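Budgeting for a parallel gripper and wrist camera: what gets left off the quote?

Posted by Cornel Munteanu, August 4, 2018

We are putting together a capital request for one arm, one parallel gripper and a wrist-mounted fisheye camera. The task is handling light, thin-walled boxes at a storage unit. Volume is 213 boxes per shift, one size for now, with a second size possible next year. The integrator, Cidora, has quoted the arm and gripper as a bundle and listed "vision and commissioning" as a single line with no breakdown.

Before I sign I want to know which items people forgot to budget for. I also need to decide whether to pay for a simulation licence up front or go straight to hardware. Adine is the package Cidora uses. The arm would be a Posari.

Anca Pîrvu

Ask for the vision line to be split into camera, lens, calibration target, mounting bracket, cable and labour. If they won't split it, get another quote. On our last cell the bracket and a flex-rated cable were both extras, and the cable had a longer lead time than the arm.

Buy the simulation first. A one-seat licence for a few months costs far less than finding out the camera sees mostly gripper and very little shelf. Model the real finger geometry and the real lens, with the distortion left in, and run the pick with the box in the fingers as well as the approach.

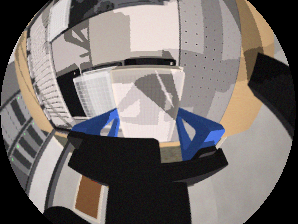 Then change one thing at a time: camera offset, finger length, approach angle. We went through 156 variations before ordering and moved the bracket twice. Both changes were free at that stage. Check clearance with the box held, at every shelf height you intend to use.

Other items to put on the sheet:

Spare fingers, two sets minimum
Compressed air or power drop to the cell, whichever the gripper needs
Guarding and the risk assessment — often quoted separately
Operator training, plus a refresher for the second shift
Annual licence renewal, which belongs in operating costs and not in capital

Ask about grip force as well. Thin-walled boxes deform, and a force-limited gripper is a different part number and a different price.

Sima

We just bought the arm and sorted the rest out later. Worked fine, took a while. Get the longer cable.

Cornel Munteanu

Thanks. I've asked Cidora for the split and for a price on the force-limited version. Anca, did you recalibrate after each bracket move, or only in the final position?

Anca Pîrvu

In the simulation the offset is just a parameter, so there was nothing to recalibrate. On the hardware, once after final mounting and again after any knock. Budget half a day of labour for each.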